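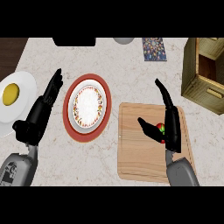
2. Setting, Records and Coding Procedure

2.1 Setting

The study concerns painted text on ground surfaces at or beside places of worship in two adjoining municipalities, Skorberg and Greltum. Both councils administer their own road reserves, and both apply a common provincial rule on line marking. They differ in how they treat paint that is not line marking. Skorberg requires a temporary works permit for any applied colour on a surface the council maintains, regardless of content. Greltum has no separate permit and handles such requests under its public art policy, which refers the applicant to a design panel and, where the surface carries traffic, to the roads engineer.

The difference matters most where title to the surface is mixed. Many of the older congregations in the study area hold a parking lot that was extended at some point over a lane or verge, and the boundary between the congregation's land and the public reserve is seldom marked on the ground. A message that begins on private asphalt may therefore finish on a public surface. In the records examined, this was the most frequent ground on which a council officer first became involved. Complaints about content were also received, but in most cases they reached the file after a boundary inquiry had already been opened.

The term "ground text" is used throughout for any word or phrase painted on a horizontal surface at a size intended to be read by people standing on or near it. Stall numbers, direction arrows, fire lane markings and accessible parking symbols are excluded. Ground text that incorporates images is included where at least one whole word is present. Wall murals are excluded, even where the same congregation commissioned both and the council dealt with them in a single letter.

2.2 Records

Three classes of record were consulted. The first is the permit or referral file, which contains the application, a site sketch, internal correspondence and the decision. The second is the works log kept by each council's depot, which records cleaning, resurfacing and repainting by street segment. The third is the set of minutes and newsletters that congregations supplied on request. Council files were obtained under the ordinary access provisions. No personal information about complainants was sought, and where names appeared in a released document they were removed before coding.

The initial search returned around 4,000 documents across both councils. Most concerned routine line marking and were set aside on title alone. A further group dealt with schools, sports clubs and retail strips. After these exclusions, 200 documents remained, relating to 19 sites. The site is the unit of analysis for the outcomes reported in Section 4, and the document is the unit for the wording analysis in Section 5.

Coverage is uneven. Greltum scanned its older paper files during an office move, and several attachments were copied at a size too small for the sketches to be read. Skorberg's files are complete for the period but were indexed by the name of the applicant, so that a single site can appear under a congregation, a contractor and a neighbourhood association. Duplicate entries were reconciled by street address. Where an address was missing, the site sketch was compared with the cadastral layer, and two sketches could be placed only to the nearest block. These were retained for wording and dropped from any measure that depends on location.

The document set was closed on 4/12/26. Decisions released after that point, including the review of the Ellero Street matter, are mentioned in the discussion where relevant but were not coded.

2.3 Ownership and authorisation

Each site was assigned one of four ownership categories: wholly private, wholly public, mixed with a surveyed boundary, and mixed with an unsurveyed boundary. Assignment followed the status of the land when the paint was applied. Later transfers, of which there was one, did not alter the category.

Authorisation was coded separately. A site was treated as authorised if written consent from the relevant council was dated before the work began, and as retrospectively authorised if consent followed. Verbal consent was coded as unresolved unless an officer's file note recorded it. Congregations tended to describe such consent as permission, while officers tended to describe the same conversation as advice. The coding takes no position on which description is correct. Both are preserved in the wording analysis, where the contrast is itself of interest.

Some congregations had obtained internal approval through a vote of members, a decision of the governing board or a direction from the minister. These were recorded but not treated as authorisation. Ebihara, in his earlier work on noticeboards, suggested that internal approval can alter the tone of a council's first letter even where it has no legal effect. The present material allows a limited test of that suggestion, reported in Section 5.

2.4 Legibility
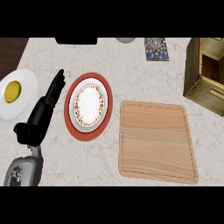

Legibility was coded from the dated site images held in the council files, using a procedure adapted from Masanobu Ebihara's noticeboard protocol and referred to below as the Ueda scale, after the district in which it was first trialled. The scale has four levels: clear, worn, partial and lost. Coders were instructed to judge the edge of the letter against the surface immediately next to it, and to disregard both the brightness of the paint and the colour of the wider surroundings. Adjacent ground and wider ground are easily confused where light tones are nested. In Figure 2, the round yellow item is to be judged against the white of the plate on which it rests, and the beige of the marble countertop has no bearing on that judgement; the rim of the plate, by contrast, is judged against the beige. The equivalent case on asphalt is a coloured letter laid over a pale base coat, where the letter is coded against the base coat and the base coat is coded separately against the pavement. Coders who treated the pavement as the ground for both layers tended to assign the higher level.

Figure 2. Nested light grounds: yellow on white, and white on beige.

The procedure was applied to every image in which at least one full letter could be made out. Images taken at night were excluded, as were those in which parked vehicles covered more than half of the text. Where a file contained several images from the same visit, the one taken closest to vertical was used. No adjustment was made for the height of the photographer. Differences between coders were settled by discussion, with the original codes retained so that agreement could be calculated.

Legibility is not a measure of maintenance. A message may remain clear for years on a little-used overflow lot and become worn within a season at a vehicle entrance. The works logs were therefore used to establish whether any party had repainted, sealed or cleaned the surface between images. Depot staff in Skorberg enter such work by segment and do not distinguish paint from other surface treatments, so an entry for a segment was taken as evidence of contact with the text only if the file also held an image showing a change.

2.5 Outcome categories

Four outcomes were defined. Retention refers to text left in place with no requirement on the congregation. Conditional retention refers to text left in place subject to a term, such as repainting at a stated interval, non-slip additive, or relocation of a portion away from a crossing. Removal covers grinding, overpainting and resurfacing where the stated purpose was to take out the text. Lapse covers all cases in which the text ceased to be legible without a decision having been made.

The separation of removal from lapse required some judgement. Resurfacing programs are set well ahead, and both councils stated in correspondence that a scheduled program would not be altered on account of ground text. Where the segment was already listed in the published program before the text was applied, its loss was coded as lapse. Where the segment was brought forward, it was coded as removal, whatever reason the file gave. This rule favours the removal category and was adopted for consistency. An alternative coding, in which the councils' stated reasons are accepted, is given in the appendix and does not change the ordering of the categories.

Outcomes were assigned as they stood at the close of the document set. In both municipalities the paving season begins in July, and files opened shortly before it are more likely to show an early decision than those opened later in the year. Season of application was accordingly entered as a covariate.

2.6 Limitations of the record

Council files describe what officers were asked to decide. Sites at which no inquiry was made will not appear unless a congregation mentioned the work in its own material, and congregations that publish newsletters are likely to differ from those that do not. Smaller congregations meeting in rented halls are almost absent from the set. They rarely control a parking surface, and the single case located was handled entirely through the landlord.

The site images raise a separate difficulty. Most were taken by officers following a complaint, and they tend to centre on the disputed portion of the text. Unbroken runs of images from the same position exist for few sites. The legibility series should be read with this in mind, particularly for sites in the mixed and unsurveyed category, where officers photographed the presumed boundary and often omitted the words on either side of it.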